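Zorumbridge Residents' Newsletter
Autumn issue

The spare room problem
by Halyna Zhuravel

My sister is coming to stay for 18 days, so I have been thinking about guest rooms, and mainly about what people put in them. Ours has held an exercise bike, two broken lamps and a box marked KEEP since we moved in. I opened the box. It was full of other, smaller boxes. 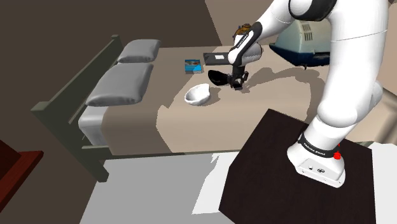 Guests want very little, if you ask them. I asked several of you outside Loureiro on market day and the answers were a hook on the door, a bin, and a window that opens without a fight. Catalina Herrera would also like to be told in advance about the cockerel. Then there is the matter of somewhere to put a glass of water, and a plain dark table by the bed does that job perfectly well, provided the host hasn't already covered it with a clock, a candle and a history of the canal. Bedspreads divided opinion. Mal-soon Ra folds hers away before anyone arrives, having seen what her brother-in-law does with toast.

Towels are harder. Put out one and you look mean, put out five and people think they are expected to wash. I have settled on two, plus a flannel no guest has ever touched. 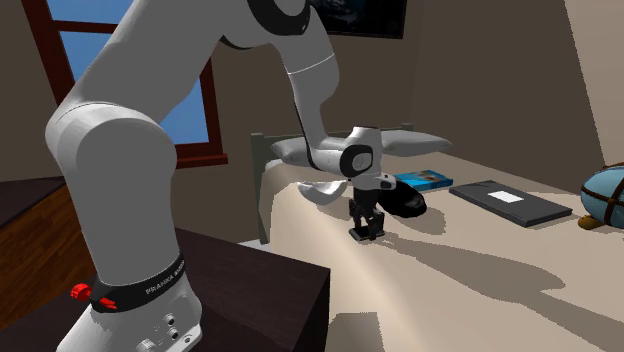

A bedside table within easy reach of the bed.

As for heating, Tsung-han Hung leaves a note on the radiator explaining how it works. The note runs to two sides and guests tend to sleep in their jumpers.

Ankica Krasniqi has a folding bed to lend, collection only, and it is heavier than it looks. The exercise bike is free to anyone with a van. Please ring before 25 October, when my sister gets here and starts on the kitchen.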